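Skando revises Kustcombe commuter bike for 2024

April 16, 2024

Skando has updated the Kustcombe, its flat-bar commuter bicycle, with a new fork, a wider gear range and revised mounting points for racks and mudguards. The price rises to £1377 and the bike goes on sale through the maker's existing dealers.

The aluminium frame keeps the geometry of the outgoing model. The Whitlock fork replaces a straight-bladed steel part and cuts the weight of the front end by 175 g. Tyre clearance is up by 3 mm on each side, enough for a 42 mm tyre under full-length mudguards. 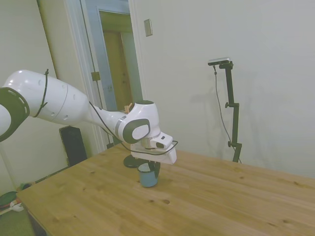 A white robotic arm fitted with a gripper.

Gearing moves from a double chainset to a single 40-tooth ring with a ten-speed cassette. Skando says the lowest gear is about 2 per cent lower than before, while the top gear is slightly reduced. Braking is by Mular hydraulic discs front and rear, with 160 mm rotors. The rear caliper now sits inside the frame triangle, so a standard pannier rack can be fitted without spacers.

Cables run inside the down tube and leave it ahead of the bottom bracket. A dynamo hub is optional, and wiring for a rear light is fitted to all frames. Four sizes are listed. A step-through version is due in October, with the same fork and brakes.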